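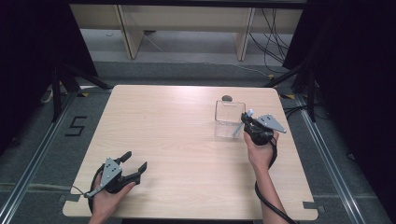 Foro Macedo – Madera y acabados
Tema: Cercos blancos en mesa barnizada, ¿laca o barniz al agua?

Tumaini Mollel
Mensajes: 6

Tengo una mesa de comedor de haya maciza con barniz al agua monocomponente, marca Trukik, acabado satinado. La apliqué en agosto, tres manos a brocha, con lijado intermedio de grano 240. Desde hace un mes salen cercos blanquecinos donde se apoyan tazas calientes. No se notan al tacto y la superficie sigue lisa. Con la luz rasante de la ventana se ven mucho más.

He probado con un paño seco y con secador a temperatura baja. El cerco se atenúa, pero no desaparece. Quiero saber si debo decapar todo el tablero o si basta con un matizado y otra mano. También dudo si pasarme a poliuretano de dos componentes, que en la tienda de Indport me lo ofrecen en bote de 900 ml.

Datos por si ayudan: tablero de 4 cm de grueso, sin tinte, sin tapaporos. La cocina está al lado y hay bastante vapor.

plovasside_taller
Moderador

El cerco blanco es humedad retenida en la película, en la zona superior. Si fuera una mancha oscura, el agua habría llegado a la madera y habría que lijar a fondo. En tu caso no hace falta decapar.

Procedimiento:

Limpiar con agua y unas gotas de jabón neutro, aclarar y dejar secar 6 horas con la habitación ventilada. Nada de ceras ni limpiamuebles con silicona, que después provocan cráteres en el barniz.

Matizar todo el tablero con grano 320, en el sentido de la veta, con taco. Si el cerco sigue visible después del matizado, repetir en esa zona hasta que desaparezca, sin llegar a la madera. Los cantos se pasan a mano, sin taco, porque se quedan sin película enseguida.

Aspirar y pasar un paño de microfibra apenas humedecido. Aplicar dos manos finas. En barniz al agua la humedad relativa no debería pasar del 50 % durante el secado; con vapor de cocina es fácil superarla sin darse cuenta.

Lo del poliuretano de dos componentes es otra cuestión. Resiste mejor el calor y los productos de limpieza, pero sobre un monocomponente hay que comprobar la adherencia. Prueba en la cara inferior del tablero: matizas un cuadrado, aplicas, esperas una semana y haces el corte en cuadrícula con cúter y cinta. Si la cinta arranca barniz, descártalo.

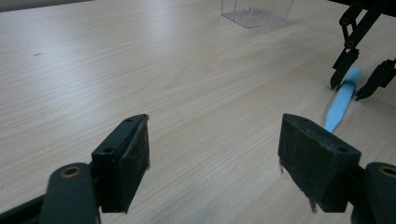 ¿Cuánto hay que esperar para volver a usar la mesa con normalidad?
Para apoyar objetos ligeros, un día suele ser suficiente. Para calor y agua, conviene esperar al curado completo, que en los barnices al agua ronda las tres semanas según la ficha de cada fabricante. Hasta entonces, salvamanteles y nada de manteles de plástico.

lijafina

A mí me funcionó la mayonesa. Se deja toda la noche y por la mañana se limpia.

plovasside_taller
Moderador

Lo de la mayonesa viene de los muebles antiguos con goma laca o nitro. El aceite disimula el cerco un tiempo, pero deja grasa en la superficie, y quien vaya a dar otra mano de barniz al agua tendrá problemas de adherencia. Si ya se ha usado, desengrasar dos veces antes de lijar.

Tumaini Mollel
Mensajes: 7

Entendido. Empiezo por el matizado y dejo la prueba de adherencia hecha por debajo. El bote de dos componentes no lo compro hasta ver el resultado del corte.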